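Visitors to the Juhász workshop in December are advised to keep their coats on, and I pass that on for whoever goes next. I went to see the student manipulation class, which had been described to our newsletter as "an afternoon of robotics." I had pictured a robot. What the class had was a table, a great deal of shopping, and students holding grippers by hand.

The project is called Soseo. The idea is that a person works the gripper through an ordinary tidying job, over and over, and a robot arm studies the recordings later. The arm, I gathered, gets the glamorous half of the arrangement. The students get the tidying.
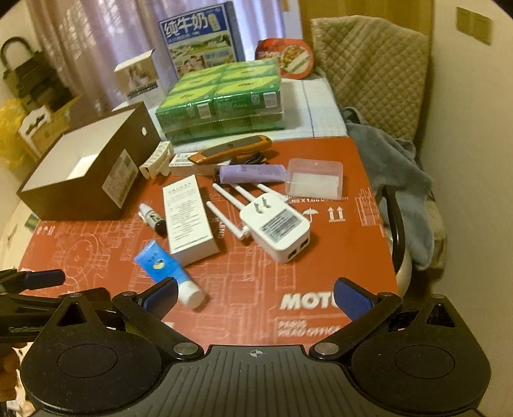
Each team draws a task card and then argues about it. The card I heard most about said "clear the small things into the box," and the debate over what counts as small was still going when I left to find the coffee. Teams have 80 tries to hand in by the end of term. A try is thrown out if you talk to the object, which is apparently a common failing. I was told that boxes are easy, tubes are sly, and cable is a matter for the second year.

They let me have a go. I had assumed that a tool with two fingers would be simpler than a hand with five, and I would like to withdraw that. You lose your wrist, more or less, and with it your dignity. My first 6 tries were filed under a folder named "guests," and I did not ask what it is used for.

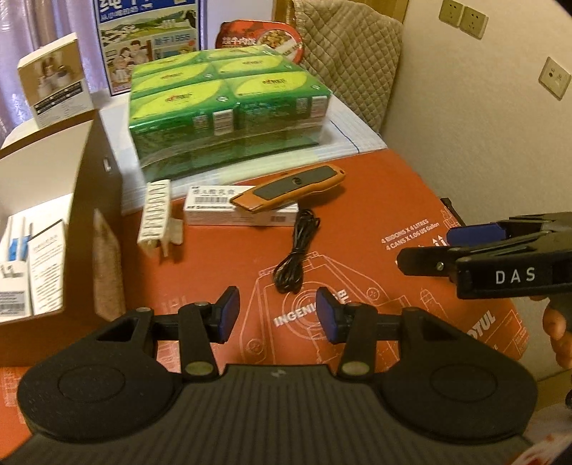

*Flokton Club Newsletter, p. 6*

With two people at the table things get livelier. The class has a rule that the person on the left goes first, and a second rule for when both people believe they are on the left. Elbows are the main hazard. Watching two bright engineering students say "after you" over a utility knife is a fine way to spend a quarter of an hour.

The shared archive stood at 1,318 recordings on the day I visited, all labeled by the students themselves. Labeling is done in a program called Plusard, which everyone complained about with real affection. It crashes if you give a task a name with a comma in it.

Visits are free, but write to the workshop first, and wear sleeves you can push up. The coffee machine is on the floor below and takes coins only.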